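Dorkholm: questions we keep getting

What does the method do?
It picks which demonstrations to throw away before training. We recorded 1,547 and kept fewer than you'd hope.

Why small bottles?
They roll, they huddle, and they come in enough colors to embarrass a vision model.

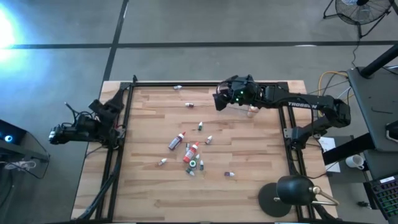

Does it beat training on everything?
On grasping, yes, in all 3 training runs. On sorting by color it's a tie — Mafalda Esteves calls this "a result," and it's her paper.

How long does the filtering take?
19 minutes on one graphics card. Training takes 40 hours, so bring a book.

Can I have the code?
In December, once the comments stop apologizing.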